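Search Search this site Enter keyword Go

Keeping Summer Fruit: Notes From the Rillotstead Kitchen Pages

Stone fruit and small tree fruit all come in at once, and most kitchens don't have the space for them. The notes below cover sorting, ripening, washing, freezing and stains. They assume an ordinary refrigerator, a counter and a freezer shelf.

Sorting when you get home

Tip the bags out as soon as you come in. Fruit left in a tied plastic bag sweats, and one split plum will spoil the ones under it by morning. Spread a cloth or a couple of dish towels on the table first so nothing rolls or bruises on a hard top.

Make two groups. Anything split, leaking or soft at the stem end gets eaten that day or cut up for the pan. Everything else can wait. Press near the stem with the side of your thumb, not the tip. A fingertip leaves a dent that turns brown overnight.

Leave the stems on cherries and grapes until you eat them. Plums often come with a dusty gray coating called bloom. It is natural and it helps hold moisture in. Leave it alone until you are ready to wash.

Ripening on the counter

Plums, peaches, nectarines and apricots go on softening after picking. Set them stem side down in one layer, out of the sun. If they are hard, a loosely folded paper bag speeds things up, and a banana in the bag speeds it up more. Look in the bag every morning. A plum can go from firm to too soft in a day if the kitchen is warm.

Cherries, grapes, lychees and longans will not ripen any further. What you bring home is what you get, so taste one before you buy a lot of them.
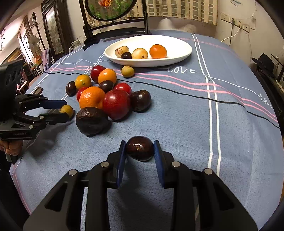

Vol. 6, No. 4

Longans and lychees dry out fast on the counter. The skin turns brittle and hard to peel while the inside may still be fine. Put them in the refrigerator the day you buy them, unpeeled, in a bag with a paper towel folded in the bottom. Change the towel when it feels damp. To peel a longan, pinch the stem end until the skin cracks and pull it back in two pieces. Throw the seed away.

In the refrigerator

Once a plum gives a little when pressed, move it to the crisper drawer. Use the low humidity setting if your drawer has one. Ripe plums hold for three to five days. Hard ones put in too early can turn mealy, and no amount of time on the counter will fix them afterward.

Keep fruit away from lettuce, broccoli and cucumbers. Ripening fruit gives off a gas that yellows greens. If you only have one drawer, give it to the greens and put the fruit in an open bowl on a middle shelf.

Washing

Wash only what you will eat that day. Cool running water and your hands are enough. Soap is not meant for food and can soak through thin skins. Dry the fruit with a clean towel before you cut it, or the knife will slip.

Freezing plums

Choose ripe, firm fruit. Halve along the seam, twist, and take out the pit. If the pit clings, cut wedges off around it. Lay the pieces cut side up on a lined tray without touching and freeze until hard, usually overnight. Then bag them, press out the air and write the month on the bag. Our oldest bag says June and is still good in pies.

For baking, 400 grams of pitted plums fills a small pie dish and 600 grams fills a deep one. We freeze in those two amounts so nobody has to get the scale out in winter. Use them from frozen and add a spoonful of extra cornstarch for the juice.

A simple plum sauce

Put 600 grams of pitted plums in a heavy pan with half a cup of sugar, a strip of lemon peel and a splash of water. Bring to a simmer and cook uncovered for 30 minutes, stirring more often toward the end. Take out the peel. It keeps a week in the refrigerator, and it is good on pork or plain yogurt. Sour plums may need another spoonful or two of sugar.

Juice on the tablecloth

Blot first. Rubbing pushes the color into the weave. Take the cloth off the table and run cold water through the back of the stain. If there is still a mark, work in a little white vinegar, leave it ten minutes and rinse again. Wash as the label says and hang it to dry. Do not use the dryer until the mark is gone, as heat will set it.

Test vinegar on a hidden corner of any printed cloth. Dark colors are the ones most likely to run.

Fruit flies

Empty the pit bowl every night and rinse the compost pail. For a trap, put an inch of cider vinegar and one drop of dish soap in a jar. Set it near the fruit and change it every other day. Wipe under the toaster too, where juice collects and gets missed.

More in this series: Jars and Lids, Dry Beans, Cleaning the Crisper Drawer

Contact Rillotstead Kitchen Pages, Box 319 | Copyright Rillotstead Kitchen Pages, all rights reserved | Back to top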